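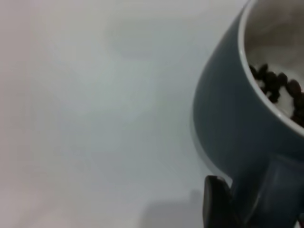

Contrôle interne du centre de vaccination, campagne rappel de février. Relevé fait par Halima Mosoti, relu par Erasto Koech, qui a ajouté ses remarques en italique et n'a pas voulu les retirer.

Cotation : **C** conforme, **P** partiel, **NC** non conforme, **SO** sans objet.

## 1. Chaîne du froid

- [x] **C** — Réfrigérateur Plevum fermé à clé, clé sur le crochet prévu. Le crochet est à dix centimètres de la serrure, mais la procédure ne parle pas de distance.
- [x] **C** — Relevé de température matin et soir, signé.
- [ ] **P** — Alarme de dépassement testée. Elle sonne très bien. Elle sonne dans le bureau du fond, fermé à partir de 17 h.
- [ ] **NC** — Procédure en cas de panne de courant affichée. L'affiche renvoie à une annexe 4. Le classeur s'arrête à l'annexe 3.

*E. K. : l'annexe 4 existe, je l'ai lue en formation. Elle disait d'appeler le service technique, dont le numéro se trouve en annexe 5.*

## 2. Stock et traçabilité

- [x] **C** — Doses reçues : 843. Doses injectées : 596. Le solde est au réfrigérateur et correspond au registre, ce qui mérite d'être noté vu l'état du registre.
- [ ] **P** — Numéros de lot reportés sur chaque fiche. Deux fiches portent l'étiquette du lot collée à l'envers. Lisible, avec de la souplesse.
- [x] **C** — Règle « premier périmé, premier sorti » respectée.
- [ ] **NC** — Sauvegarde quotidienne du logiciel Lundico. Dernière sauvegarde : « à faire ». 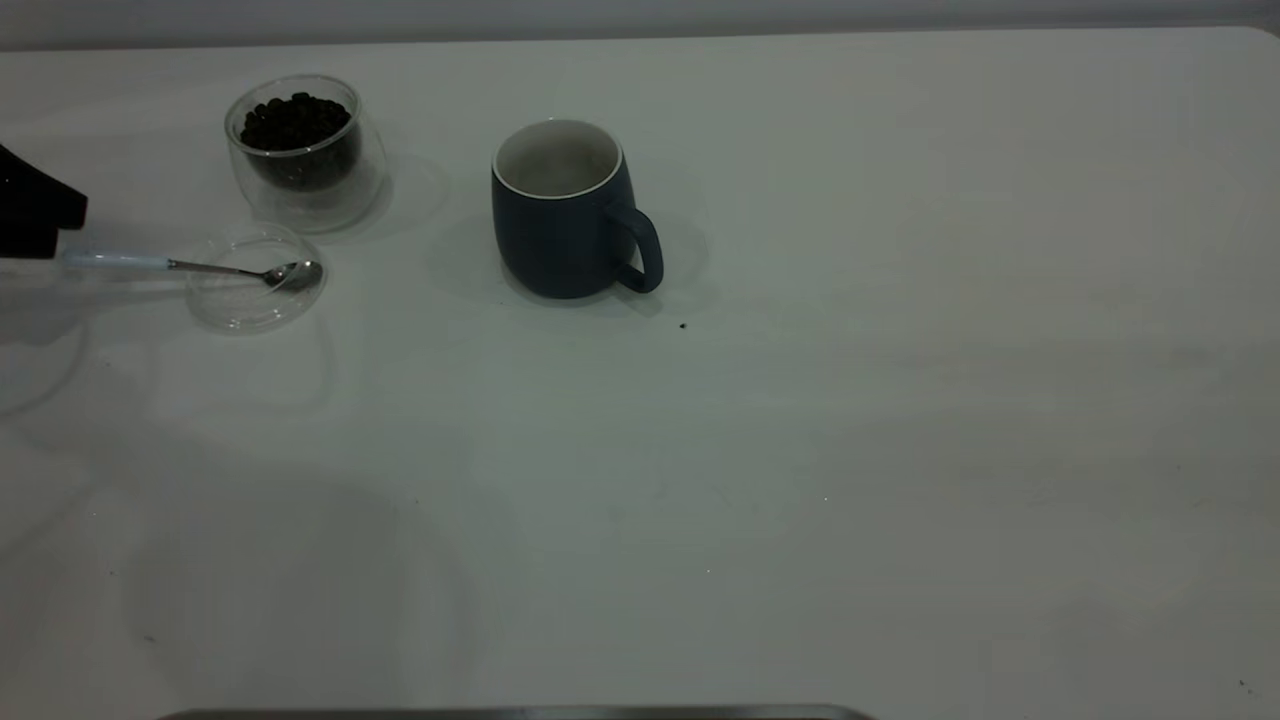

*Une cuillère sur la table blanche.*

## 3. Salle d'injection

- [x] **C** — Solution hydroalcoolique à chaque poste, flacons datés à l'ouverture.
- [x] **C** — Collecteurs d'aiguilles remplis sous la limite.
- [ ] **P** — Trousse d'urgence complète. L'adrénaline y est, en date, accessible. La feuille de contrôle de la trousse, elle, est enfermée dans l'armoire à dossiers.
- [ ] **P** — Aération entre deux séances. La fenêtre s'ouvre. Le capteur de CO2 Alipour est posé juste devant et affiche donc en permanence un air de haute montagne. À déplacer vers le milieu de la pièce, à hauteur de personne assise.
- [ ] **NC** — Paravent du poste 2. Il tient debout tant qu'on ne passe pas à côté.

*E. K. : je passe à côté tous les jours. Je confirme.*

## 4. Accueil et surveillance après injection

- [x] **C** — Questionnaire préalable remis et relu avec la personne.
- [ ] **P** — Quinze minutes de surveillance. Respectées par les patients, qui regardent l'horloge. L'horloge avance.
- [x] **C** — Masques proposés aux personnes qui toussent.
- [ ] **P** — Affiches sur les variants à jour. La plus récente annonce une vague « pour la rentrée » sans préciser laquelle. Retirer, ou dater à la main.
- [ ] **SO** — Borne d'enregistrement Ustotero : toujours dans son carton.

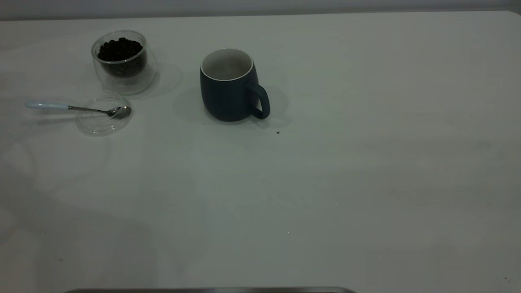
*Bocal en verre à double paroi, grains de café torréfiés.*

## 5. Local du personnel

- [x] **C** — Vestiaire séparé du stockage des vaccins.
- [ ] **P** — Affichage des numéros d'urgence. Présent, derrière la porte quand elle est ouverte, et elle l'est toujours.
- [ ] **NC** — Registre de vaccination du personnel. Il manque deux signatures, dont celle de la personne chargée de les réclamer.
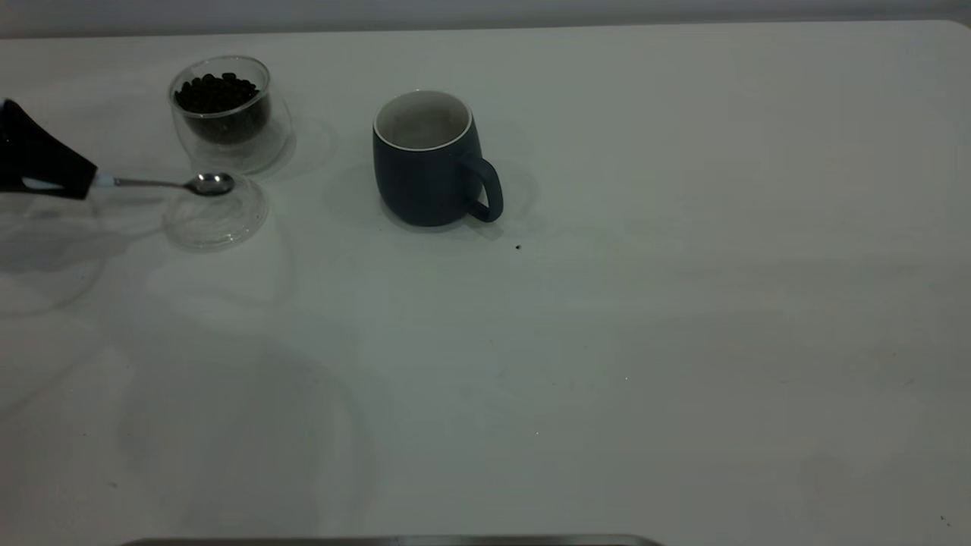 Reste la question des denrées, qui revient à chaque contrôle. Aucun aliment ni boisson dans le réfrigérateur à vaccins, dans la salle d'injection ou sur le chariot, même « cinq minutes », même emballé. Pas de yaourt entre deux boîtes de doses, par exemple. La règle figure déjà au règlement et je la recopie sans illusion.

## Suites à donner

1. Retrouver les annexes 4 et 5, ou les réécrire.
2. Renvoyer l'alarme vers un poste occupé.
3. Lancer la sauvegarde Lundico et noter l'heure.
4. Changer le paravent.
5. Remettre l'horloge à l'heure.

*E. K. : pour le point 5, il faut l'escabeau. L'escabeau est non conforme depuis le contrôle précédent.*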